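About Us

Leltelura started at a kitchen table, with one very stubborn loaf of rye and a list of neighbors who had asked (more than once!) whether they could buy whatever came out of the oven next. We said yes, and then we kept on saying yes, and before long we were baking and packing for the whole of Skidisov Street and a good part of the next one over.

These days we send treat boxes to 362 homes every month, plus a special one in August for families getting ready to go back to school. It's still a small outfit, and we still taste everything ourselves, which is the best part of the job by a mile. Our oat bars go out within 3 days of baking, and we'd love for you to try them.

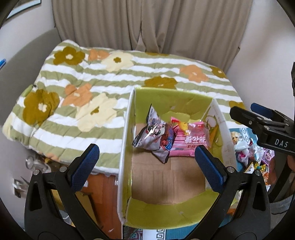
Picking what goes in each month takes us far longer than it should, mostly from all the friendly arguing over salty and sweet. We're just as fussy about how a box feels to open, and a bright lime-green lining around the snacks makes us smile every time. If there's something you'd like to see in yours, write to us, and please do tell us about your favorites from when you were a kid.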